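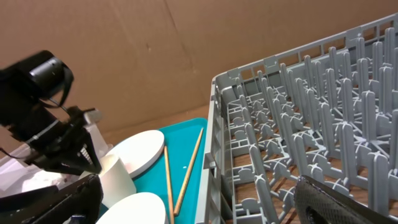
Attachment 1: Orkell cell, gripper over cup and plate, dish rack at right

Ticket: Handling rules for tableware task, cell 4
Opened: September 8, 2021
Status: Open, waiting on Zolline
Priority: 2

Issue
The Zolline practice sheet says the work area must be "clear of items not named in the task." Our task names plates, a cup, chopsticks, a tray and a rack. The attachment has a crumpled piece of translucent plastic lying between the two grippers. By the sheet, that's a stop. The cell's checklist was ticked as clear. I'd like to know what the tick is worth.

Cables
The sheet also wants cables "managed." Several thin ones loop around the motor housing and more trail off to the left. Is that managed? Turcotte read the rule as tied at every joint. Brultov read it as not touching the load. Both passed the March audit, so I doubt the audit looked.

Tried so far
- Re-read clause 9. It gives a speed limit of 600 (no unit printed) and doesn't mention loose plastic.
- Asked for the reasoning behind the clear-area rule. Got the rule sent back to me.
- Changed the local checklist so the operator writes down what is on the table before starting. Too early to say if it helps.

Reply from Zolline support
"Light packaging may remain if it does not affect the task." Fine, but who decides that, and before or after a finger snags it? That wording isn't in the sheet either.

Requested
1. A unit for the speed limit.
2. A cable rule that can be measured.
3. The packaging exception in writing, or withdrawn.

Until then we're treating loose plastic as a stop in this cell. Please don't close this as "working as intended" again.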